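The Tokley Adjustment

The claim concerned a water meter, and the adjuster drove out to Tokley because the file required a signature from the property. The reading was 60 units for a house that had been closed all winter. Cotix, the insurer, considered this a leak. Quintero, the water company, considered it consumption. Under the policy these were different events.

The tenant let the adjuster in and went back to the kitchen. The adjuster shut the main valve, waited three minutes, and looked at the dial. It advanced by two units. The adjuster wrote this down, opened the valve, closed it again, and repeated the test. It advanced by two units.

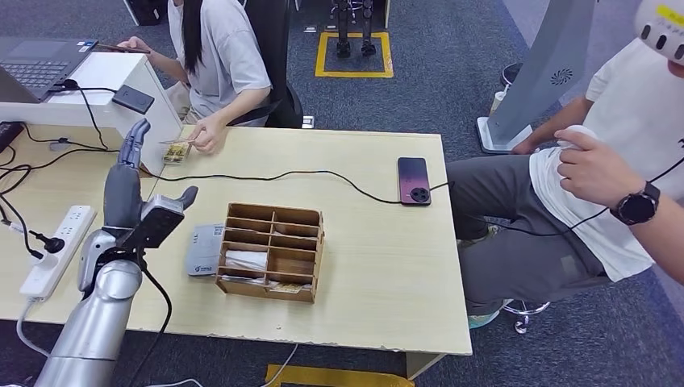 Page last changed: June 29, 2019

With the valve closed there was no supply. The adjuster checked the valve for wear and found none. The meter was a Tekwood, a sealed type with a mechanical register, and the seal was intact.

"It does that at night too," the tenant said from the kitchen. "You can hear it."

The form had a box for cause. The permitted entries were pipe, joint, appliance and other, and other required a supplementary sheet. The adjuster had no supplementary sheets in the car.

They sat at the kitchen table until dark. The tenant made tea, filling the kettle from a bottle. At a little after ten the register began to turn, slowly at first, then at the rate of a bath being run. The sound came from under the floor – a steady pour, into something large.

"How long does it go on?" the adjuster asked.

"Until it's full, I suppose."

The adjuster wrote "joint," signed the form, and turned it around for the tenant to sign. Neither of them got up to leave.

14 shares | 3 comments

More stories
The Night Ferry Timetable
Notice of Entry
A Survey of the Lower Field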